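Logging Paper Ephemera in a Small Collection Database

Updated January 10, 2022

The steps on this page set up a catalog for printed cards, tickets, labels and inserts. They assume a spreadsheet or the Grilten desktop client. The same field order works in either one.

Step 1. Assign accession numbers
Use a plain running number with no meaning built into it. Do not encode the country, year or donor. The Paterson lot used codes such as TR-C-131 for cards from Trarnia, and the codes had to be dropped when part of the lot was reattributed. Write the number in soft pencil on the back of matte stock. For coated stock, write it on the sleeve.

Step 2. Set up the fields
Required fields are number, object type, height, width, stock, finish, language, inscription and location. Measure in millimeters, height first, with the printed text upright. Record rounded corners under "format," not under "condition." 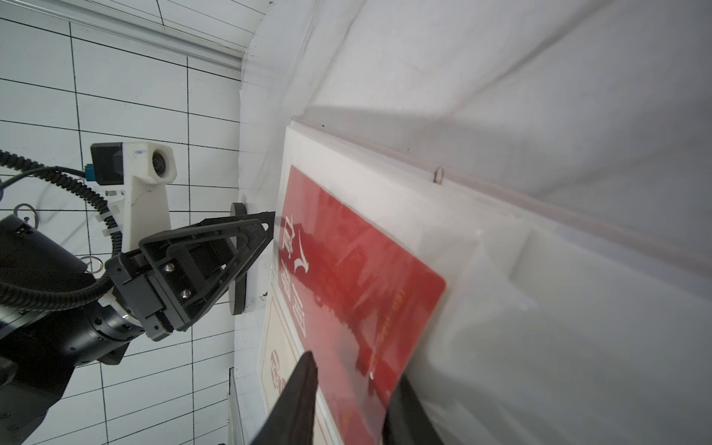 Filed under: Cataloging > Cards > Inscriptions

Step 3. Transcribe the inscription
Enter text in the original script. Large characters, such as the white Chinese ones on a red card, go on the first line of the field. Small print goes on the second. Put doubtful readings in square brackets, and enter three dots where a character can't be read. Seals and seal-like emblems get their own line with shape and color only, until a reading is confirmed.

Romanization goes in a separate field. Pick one system and keep it for the whole catalog.

Step 4. Import
Save the sheet as UTF-8 CSV. Other encodings will replace non-Latin characters with question marks, and the loss can't be reversed after saving. Grilten accepts 700 rows per import. The Lastgate set, at 3,566 rows, was split into six files.

Step 5. Check the result
Open 5 records from each file and compare the inscription field with the object. If leading zeros are missing from the numbers, set that column to text and import again.

Related pages: Sleeve sizes. Merging duplicate records. Exporting to a printed finding list.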